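Drawers, Jars and Other Places Things Go to Die: Kitchen Tips from a Small House

Posted Dec 8, 2019 by Joelle Majali

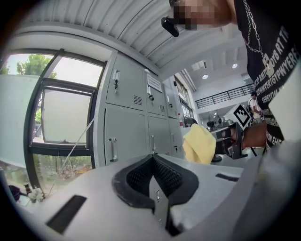

I have lived in the same narrow kitchen long enough to have made every mistake it offers, a few of them on purpose. What follows is the current state of my knowledge. Readers who sent in tips after the last page will find theirs mixed in, mostly uncredited, as is the custom.

The junk drawer

You are going to have one. People who claim they don't have two. Line it with an old baking sheet that fits, then use small boxes inside for batteries, string and takeout menus. Once a season, pull the whole sheet out, set it on the table and throw away any key you can't name. I kept a key for nine years that opened a bike lock I'd already cut off.

Lids

Store lids standing up, like files, in a dish rack or a cheap letter sorter. Do not nest them. Nested lids look very tidy until you want the one at the bottom, and you always want the one at the bottom. Any lid without a container gets a month on top of the fridge to find its partner and then it goes.

Onions and potatoes

Keep them apart. Potatoes sprout faster next to onions, and both want somewhere dark with a little air. A paper bag with the top folded down once works for either. The cupboard above the stove is the worst spot in the house for them, and for oil, and for spices, so naturally that's where the builder put the spice rack.

Burned pans

Cover the burned part with water, add a couple of spoonfuls of baking soda and simmer for ten minutes. Let it cool and scrape with a wooden spoon. For the truly black ones, repeat. Rawan Najjar wrote in to say she leaves hers overnight with a dishwasher tablet and hot water, and it works, though don't try that on aluminum unless you like it gray and blotchy.

Cast iron can skip all of this. Coarse salt, a drop of oil, a paper towel, some muttering.

Knives

A sharp knife in a drawer full of spoons is a dull knife by Friday. Get a magnetic strip or a block, or fold a piece of cardboard over the blade and tape it. To check the edge, slice a tomato with no pressure. If the tomato just sits there looking at you, sharpen. I use a plain two-sided stone, 1000 grit on one face and 2000 on the other, and I soak it while the coffee brews. Ten strokes a side is plenty for an ordinary week.

Sticky labels

Peel what will peel, then rub in cooking oil and walk away for half an hour. The gum rolls off under a thumb. Wash with dish soap afterward or the jar will feel like a doughnut forever. The Karam pickle jars are my favorites for dry beans – wide mouth, good lid – but the label is glued on as if it held up a bridge, and those need the oil twice.

The freezer

Write on things. You will not remember. Soup and gravy are the same color at zero degrees, and I have served one in place of the other to guests. Masking tape and a marker kept on top of the freezer will get used; the same tape kept in a drawer across the room won't. Freeze soup flat in bags on a tray and stand them up once they're solid.

Bread goes in sliced. Ginger goes in whole and gets grated frozen, skin and all.

Drains

Boiling water once a week down a metal sink drain keeps grease moving. If your pipes are plastic, use hot tap water and dish soap. Vinegar and baking soda put on a nice show, and after the show you generally still have a slow drain. Take the trap off and look. Put the bucket under it first. I mention the bucket from experience gained one evening in February.

Cutting boards

Put a damp dishcloth under the board and it stops skating around. Rub wooden ones with salt and half a lemon, rinse, and dry them standing on edge. Leaning flat against the wall, they warp, and then you have a rocking chair.

Odds and ends

A tray under the dish soap saves the counter. Rubber bands around a jar lid give you a grip. Brown sugar that has turned to masonry will soften overnight in a tub with a slice of bread.

If a dish towel smells again as soon as it gets wet, wash it hot with no fabric softener, and if it still smells, it has been promoted to the garage.

Next time: the closet under the stairs, and a letter from a reader in Vurham about what she stores in her oven.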